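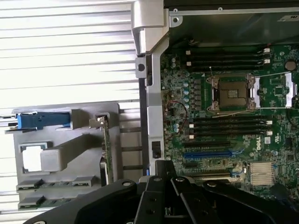 *Item 2: open Dell workstation, processor socket and memory slots empty.*

**Trutow Equipment Reuse Group – Minutes**
December 22, 2020, Room 37
Chair: Marleny Ayala

**1. Previous minutes**
The September minutes were approved with one correction: asset 3248 is held at Stikholm and should not be listed under Proltholm.

**2. Workstation stock**
The group reviewed the open Dell unit. Both banks of memory slots are to be filled from the Escobar parts lot before the unit is offered to departments. The coin-cell battery will be replaced as standard practice.

**3. Processors**
Members discussed whether boards should be stored with the processor installed. It was agreed that a seated processor stays in its socket – heatsinks are to be boxed and labeled separately.

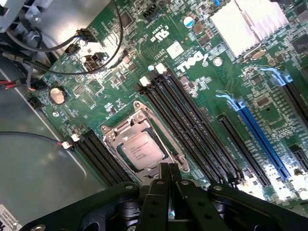
*Item 3: board with processor seated, no heatsink on the socket.*

**4. Actions**
- M. Ayala to request thermal paste and 88 anti-static bags.
- Proltholm to return three borrowed drive brackets.

The meeting was adjourned.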